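Notes and pictures from the Pemgate shared kitchen, 5 Jul 2019

We came back from a week and a bit away to find the kitchen much as you'd expect when everybody assumes somebody else has done the washing-up. Thabiso put the kettle on, I rolled my sleeves up, and I thought I'd put the afternoon on a page for those of you who like this sort of thing (there are more of you than I'd have guessed!).

## Bowls first

I do like to start with whatever has been eaten out of most recently, or looks it, and the white bowl with its orangey-tan coating won easily. Something tomatoey, I'd say, though Thabiso votes for lentils.

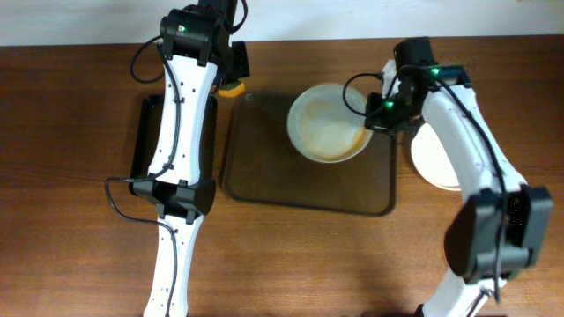
A soak in warm water for 7 minutes does for most dried-on sauce, and I'd sooner wait with a cup of tea than scrub until my wrists ache. My mother swore by cold water for anything with egg in it, and I've kept to that as well.

Up close there are always more little orange specks on the glaze than you think, especially low down on the inside, so do give a bowl a proper look in good light before you call it clean. 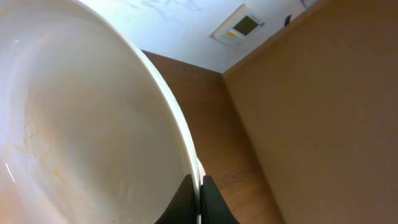
## The orange

Oh dear, the orange. Half of one, with lovely bright peel still on it and the whole cut side gone over to thick green fur. Straight in the food waste, please, and wipe down wherever it's been sitting.
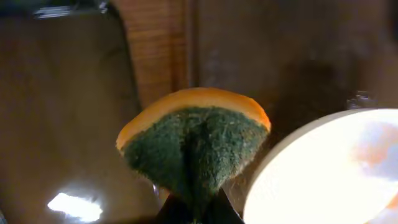
Charmaine Cele wrote to say that she wraps her cut halves and keeps them in the fridge door, where she can't help seeing them, and that she hasn't lost one since November. I've pinched the idea already, and moved the jam to make room.

## Plates and the sponge

Then it was plates in the brown sink, with a green and orange sponge, the scouring side for the stubborn bits and the soft side for everything else.

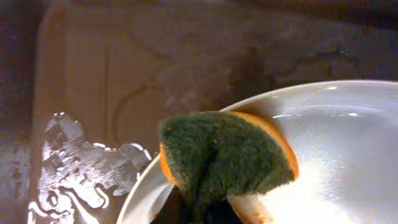 I change ours every 2 weeks, sooner if it starts to smell, and the old one goes under the sink for doing the bin lid. The tea towels are next on my list, and the Prekmont cupboard after that, once Thabiso has found the key.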